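The Clothes They Leave Us

My grandmother kept the hardware store in Prokdale open for 40 years, and when she died in September the church could not hold everybody who came. People stood out on the steps and down along the hedge, and the ones at the back sang a verse behind the ones at the front, and I remember thinking she would have gone out there and sorted them into a line.

I have been thinking ever since about what happens after a day like that, when the casseroles are eaten and the cousins have driven home. We write a notice for the paper. We say where she was born and what she loved (pinochle, tomatoes, a good argument about gutters) and we list who is left. And then there is a house, and somebody has to open the closets.

In our family that somebody was my mother and me. We started on a Wednesday, early, with a thermos of coffee and a roll of trash bags, and we were so sure we'd be done by supper! By supper we had emptied one dresser. Every drawer had a story in it and my mother told every one, and I didn't have the heart to hurry her.

There were 17 cardigans. There was the coat she bought in Miranda the winter the pipes froze, with a hardware receipt still in the pocket, and a hatbox of gloves with hardly a pair among them. At the bottom of the cedar chest were the children's things, mine and my brother's and some that must have been my mother's, folded up in pillowcases and smelling of the chest.

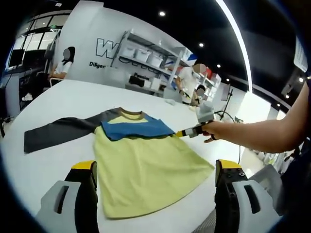
I had expected the good coat to be the hard part, or the wedding ring in its saucer by the sink. It was the small clothes that did us in. My mother sat down on the bed with a pillowcase in her lap and didn't say anything for a long while, and I went and stood in the kitchen and ran the water for no reason.

A woman at church had told us to make three piles - keep, give, and can't say yet - and I pass that along to anybody who has this job ahead of them. The third pile is the one that saves you. Ours went into 2 boxes that sat in my hallway all through the winter, and I walked around them with the laundry basket and never once minded.

Other families do it differently. Friends of mine over in Skuva hang everything on a line in the yard the weekend after the funeral, and the neighbors come by and take what they like, and there is pie. For months afterward you'll see a dead man's plaid jacket going down the street on somebody else, and they tell me it's a comfort. I wasn't sure I could stand it. Then this spring I saw one of Grandma's cardigans, the green one with the leather buttons, in the checkout line at the Roleo market, and I was so glad to see it that I nearly said hello.

The house sold in May, to a couple with a baby. We left them the cedar chest, which was too heavy for the stairs anyway, and my mother lined it with fresh paper before we locked up.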